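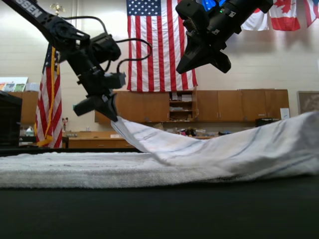 PRORKSTEAD. La lavandería municipal de la calle del Molino volverá a abrir sus puertas el lunes, a las ocho de la mañana, después de una reforma que se alargó bastante más de lo que a todos les habría gustado y que obligó a muchos vecinos a cruzar media ciudad con las bolsas a cuestas.

El local, que llevaba cerrado desde enero, estrena tuberías, suelo y un tendedero interior para los días de lluvia, que en Prorkstead, como bien saben quienes viven aquí, son unos cuantos. La obra corrió a cargo de la empresa Landholm, de la vecina Gastisholm, y se ha pagado en parte con las aportaciones de 244 hogares del barrio, que reunieron entre todos 2747 euros para comprar los bancos y las mesas de doblar.

«Yo crié a tres hijos con las lavadoras de esta casa, y aquí me enteraba de las bodas antes que los novios», recuerda entre risas Wanda Chmielewska, de 71 años, que el viernes pasado se acercó a curiosear por la ventana y acabó quedándose a tomar café con los pintores. Piensa volver el mismo lunes, dice, con las sábanas de invierno y un bizcocho.

Celina Duda, encargada del servicio, explica que los precios no cambian y que se mantiene el horario de siempre, hasta las nueve de la noche, con una mañana reservada para las personas mayores que necesiten ayuda con la ropa de cama o las toallas grandes. También regresa el ropero solidario, que antes del cierre repartía más de 200 juegos de toallas al año entre familias recién llegadas, y que durante estos meses ha seguido funcionando, un poco apretado, eso sí, en la trastienda de la mercería Pai.

Quien quiera donar toallas o sábanas puede llevarlas ya a la mercería, limpias y dobladas. A partir del lunes se recogerán en el mostrador de la propia lavandería, donde además habrá chocolate caliente toda la mañana para los que se animen a pasar, traigan colada o no. Los abonos comprados antes de la reforma siguen siendo válidos y no hace falta canjearlos.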